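2 min read

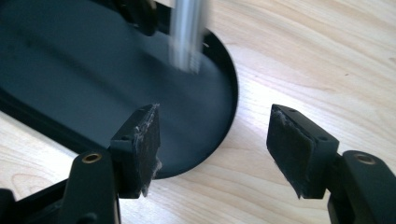

August, after lunch – the black stand

Had the hook stand out on the wooden table again and I do like it more each time. The base is a proper big flat thing, satiny black, and there's a little round hole near the rim I hadn't clocked before. Rin, do you know what it's for? Zawadi reckons a rubber foot, I reckon a screw. 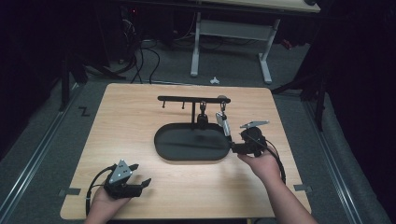 What hangs where

Little dark cylinder next to the post, silver-grey rectangular one further out to the right. I'd like the clips kept on that side and the pegs on the left left free – Hosoda job needs them. Must wipe the tray too!

We use cookies to improve this site. Accept / Manage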